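Soft goods cell, Drokinus. Notebook, Monday
Home recording set and the first week of the new rota
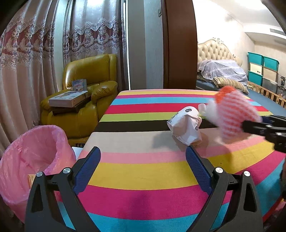 Theresia Lüthi wants it in the notebook before anything else that the hours people spend with the hand grippers are working hours, whether they are spent in the hall or in somebody's bedroom, and that they should be booked as such from the first minute and not from the first good take. Agreed. Stundska still has no code for it. For this week everything goes under "training, other" with HG in the remarks field, and I will move it by hand once the code exists.

8:10
Went through the home set that came in over the weekend. 399 takes, of which 159 are on striped or patterned cloth. We were short of exactly that. The hall takes all have the gray mat under them and the policy has learned the gray mat very well. On the mat it finds the edge of a knitted piece without trouble. On a bold stripe it goes for the stripe, at least when the knit is striped too. The coral and pink knit over the colored bands is a good example of what we want more of: the second gripper has it up off the cloth, holding it low on one side, and the paper package is still standing on the cloth next to it. Two soft things with very different behavior, close together.

Kept that take. The motion blur on the knit doesn't matter for us, the finger positions come off the linkage.

8:45
Labels. We have been writing "bag" for anything in paper and "bag" for anything in plastic. Stop doing that. From now on:
paper, closed
paper, open
paper, crumpled (can't tell)
plastic, clear
plastic, printed
knit
woven
other soft

If you can't tell from the start of the take, leave it on "can't tell" and move on. Don't scrub forward to find out. The cell won't be able to scrub forward either.

9:30
Kudus ran the first order batch of the day at the slow setting. Knit in single pieces was fine. Crumpled paper was poor again. It closes on the top fold, lifts, and the fold comes out flat between the pads while the package stays where it was. Then it reports a good grip because the pads are not fully closed. A person would feel that at once. Options as I see them:

Raise the closed threshold a little. Cheap, but then thin knit starts failing.
Go in lower and wider on paper. Needs takes where people do it that way, and most people with a hand gripper go for the top, as it's what they can see.
Check weight after lift. The wrist sensor is there, it is just noisy when the arm accelerates.

I'd do the third one first. Asked for a half second pause after lift on Kudus so there is something stable to read. It will cost us on the rate and that has to be said to the shift leads before they see it on the board.

10:15
The board. This has been the sore point all week. When the cell went in, the screen over the pack benches started showing one number for the whole line, cell and benches together. The cell takes the easy pieces. What is left for the benches is tangled drawstrings, sets that have come apart, anything wet, anything with the wrong label. So the bench number goes down and it looks as though the people have gotten slower. They haven't. They are doing the hard part of the old mix all day with none of the easy pieces in between.

I had not thought about the easy pieces as rest. Several of the packers put it to me that way on their own last week. You fold five plain sweaters without thinking and your head and hands get a break, then a hard one comes. Now the hard ones come one after the other. Complaints about wrists and about being tired at two in the afternoon have both come up in the shift talk, which they did not do before.

What we changed from today:
Board shows cell and benches apart, and the bench number only counts exceptions cleared. No target on it for now.
One bench in each row gets a mixed feed, same as before the cell. People rotate through it. Rotation is by the hour, and the row decides the order among themselves.
The short break in the afternoon is moved up.

The mixed bench costs the cell some of its share. Planning was not happy. I said to wait for two full weeks and then look.

11:00
Hand grippers. We have 22 pairs and not all of them are equal. Things to check when one comes back from a home session:

Screws at the inner joints. They work loose before the outer ones do. A quarter turn is enough, don't lean on them or the fingers bind.
Pads. The blue ones wear at the rounded tip first. If the texture is gone there, swap both sides, never just one.
Spread. Open fully, look at it from above, both sides should mirror each other. If one lags, put a tag on it and leave it on the repair shelf.
Wipe down. Lint gets in the long slot of the outer bar and people forget to look there.

Pair 14 came back with one side lagging again. It has been on the repair shelf before. I'm taking it out of the pool.

Handle size is still a problem. The squeeze travel was set by somebody with large hands (me) and several people have to shift their grip in the middle of a take to get the fingers all the way closed. You can see it in the traces as a little double step just before contact. It is in over 30 of the new takes. I first took it for hesitation and had started marking those as unsure grasps, which was wrong and also a bit unfair to the people who made them. Marks taken back out. The shorter trigger has been drawn and is waiting for the printer in the Sukprasert building.

12:40, after lunch talk
Notes as close as I can get them, no names on them, as asked.

One person likes the home sessions a lot. Quiet, can stop and start, no shoes. Would do more.
One doesn't want to do them at all and wants to know if saying no will be held against anyone. Answer given: no. Asked for it in writing. Reasonable. I have sent a draft to Theresia.
Question about what is in the background of the recordings. People's rooms are in them, of course. Who looks at them, and for how long are they kept? I could say who looks at them (me, the two labelers). I could not say how long they are kept, and that was noticed. Needs a proper answer this week.
Suggestion that came out of the same conversation: before a session, a test clip that gets thrown away, played back on the spot, so that people see how wide the view is. It takes in much more than you expect when you are looking at your own hands. We'll do this from the next round on.
Question I had no answer to: when the cell can do what we showed it, what do we show it next, and what happens when that list is finished. I said the list of exceptions is long. It is. It was not really what they were asking.

I am writing that last one down because I gave a smooth reply to it and it bothered me all afternoon.

14:00
Job sheet for the new cell attendant role. Two people per shift are doing it already without the title or the money. What they do in fact:
clear jams
feed the cell when the belt bunches
decide what goes to the benches
restart after a stop
explain to everybody else why it stopped

The sheet from HR lists only the first and the fourth. The third is the one that takes judgment. An attendant who knows the goods will pull a fringed scarf off the belt before Kudus gets near it and save ten minutes. Sent the sheet back with the missing lines added and a note that the pay grade was set from the short version.

15:20
Second run on Kudus with the pause in. Weight reading is steady enough to use. Of the crumpled paper it missed, it now knows it missed most of them and tries again or passes them on. Before, they went down as packed and somebody at the end of the line found an empty carton. That alone will be worth something to the people at the end of the line, who have been getting the customer complaints read out to them for a fault they had no part in. Told them. They had guessed it weeks ago.

Rate is down as expected. Shift lead was warned and was fine about it.

15:50
Request for the next home round. Not rules, just what would help:
Use whatever cloth is on the bed or table. Patterned is good, don't change it for us.
Some takes on paper packages going in low, with the fingers wide.
Knits picked up from the side as well as the middle.
If something drops, keep going. Don't start over.
Stop when your hand is tired. Fewer takes are fine.
Book the time you spent setting up.

To do
Stundska code for hand gripper hours (me, chase again)
Retention period for home recordings, in writing
Voluntary sessions, in writing, Theresia has the draft
Threshold on thin knit, leave alone for now
Short triggers, ask when the printer is free
Pair 14 out of the pool list
Relabel the old "bag" takes, start with the newest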